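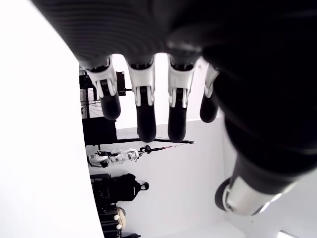
I spent most of Wednesday evening going back over the tray layout for the cube sorting exercise. The first version used a square tray, and I was never happy with it. Corners trap a cube. Once two faces are flush against the rim there is very little left to grip, and you end up dragging the thing out by one edge.

A round tray removes the problem. Wherever the cube sits, at least one face stands clear of the rim. The one I settled on is dark and large, and it goes in the center of a white table. Contrast matters more than I expected - a yellow face on a white surface is hard to pick out under strong light, and much easier against something dark. 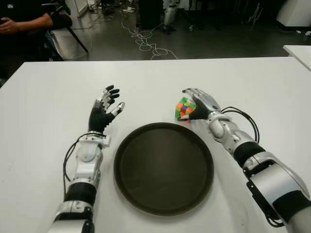 Rubik's cube at the edge of the round tray, white table.

Dinesh Ahuja asked whether the tray should be fixed down. I tried it with tape and took the tape off again. A tray that can shift a little is more forgiving when the cube catches the rim.

My notes now run to 131 placements, all with the same cube. I log the starting spot as a clock position, with twelve at the far side, and the top color. Orange and red are still easy to confuse when I write up late, so I have started using O and R in block capitals.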